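## Chapter 4: Why fabric wears out where it does

I started caring about worn fabric because of a bus. For three years I rode the same route to college every morning, and I always ended up staring at the seat in front of me, which had gone bald in the middle and stayed perfectly fluffy round the edges. Same cloth, same age, same bus. One bit had given up and the other looked as if it had left the shop on Sunday.

If you've read Chapter 3 you already know what the cloth is made of, and you'll remember the difference between staple fibres (the short ones, like cotton and wool) and filament (the long ones, like silk and most polyester). Keep that in your head, we're going to lean on it a lot. In this chapter I want to look at what happens once the cloth leaves the loom and real people start sitting on it, dragging bags across it and letting the dog up when they think the other half isn't looking.

### Rubbing, mostly

The proper word is abrasion, and I'll use it from now on, but rubbing is all it is. Every time you shift in a chair, your trousers and the cover slide over each other by a tiny amount. A few fibre ends get tugged. Do it once and you'd need a microscope to find any change at all. Do it every evening for ten winters and you've got a shiny patch, or a thin patch, or a hole.

Three things can happen to a fibre when it's rubbed, and I'd like you to keep them apart because students mix them up every year:

- it can snap
- it can be pulled out of the yarn in one piece
- it can be flattened and polished without breaking

The last one gives you shine, and it fools a lot of people into thinking the fabric is dirty. You can shampoo a polished patch all afternoon and it'll still be shiny when it dries!

The second one gives you pilling, those little bobbles you get on jumpers. A fibre works loose, wraps itself round its neighbours and makes a ball. On a wool cloth the balls usually drop off after a while. On a polyester blend they hang on for dear life, as the anchoring fibres are too strong to break. So the stronger cloth ends up looking the scruffier of the two, and I still find that funny after all these years of teaching it.

### The weave matters as much as the fibre

My old teacher Zoila Escobar used to hand round two squares of cotton on the first day and ask which would last longer. They were the same yarn and the same weight. One was a plain weave, over one and under one, and the other was a satin with long floats lying across the surface. Everybody picked the satin because it felt expensive. Then she'd give us each a scrap of sandpaper and five minutes, and the satin squares would be in rags.

A float is any stretch of yarn that passes over two or more others before it dives back in. Long floats catch the light nicely and they also catch zips, watch straps and claws.
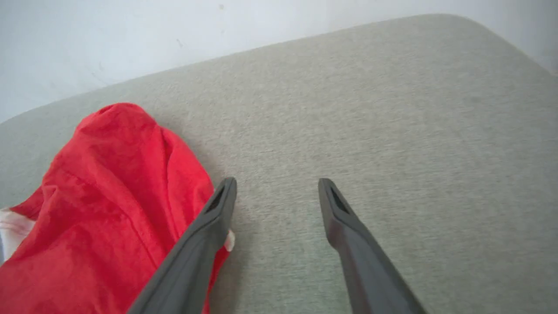

Plain weaves have hardly anything to catch, so they tend to do well in this sort of test, and that's why so many everyday upholstery cloths are some version of over one, under one. Twill sits in the middle. Have a look at your jeans and you'll see the diagonal lines, and you'll probably also see where the knees have gone first.

One warning before you get the sandpaper out. Press too hard and you're testing your arm. Let the block rest under its own weight, count your strokes out loud and swap over with your partner halfway through. My last group wore through a thin plain cotton at 86 strokes and a heavier one at 245, and the two results only mean something next to each other if the pressure was the same both times.

### Before you read on

Find a chair you sit in most days and look at it with a lamp held low to one side. Make a quick sketch of the seat and shade in anything shiny, thin or bobbly. Then write down which of the three kinds of damage you think each patch is. Keep the sketch somewhere safe - we'll come back to it in section 4.2, when we get on to sunlight, and you may want to change your mind about a patch or two.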